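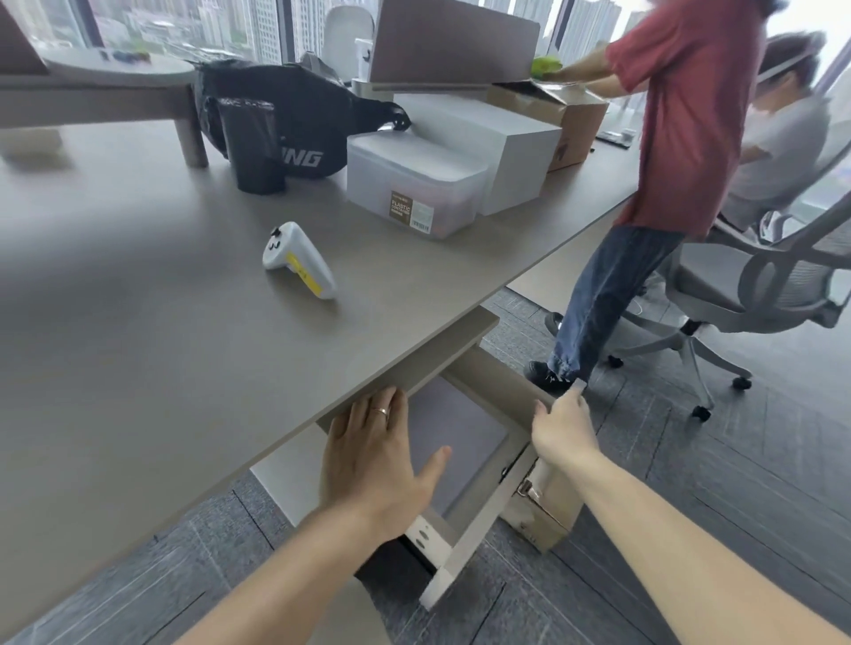 Open day at the Zalis desk works, Eltberg

The works opens to visitors once a year, in April, and I took the morning train over from Drisance. Entry was free, but you had to book. The sign at the gate said 523 people had put their names down.

We began in the panel store, where it was cold and smelt of sawdust. From there a yellow line on the floor leads past the saws to the edging room. Ear plugs were handed out at the door and you do need them. The saws cut 760 panels in a shift, and the offcuts go next door to heat the paint shop.

The fitting hall was quieter. Drawers go on last, after the legs and the cable tray. Our guide said most returns are down to drawer runners, usually put in slightly out of line, so every desk is now checked by hand before packing. There were three benches for this, two of them in use.

The Rebelo canteen across the yard did soup and rolls until 3. The queue was long and the tea was good. Parking is poor, and the bus back to the station runs only once an hour.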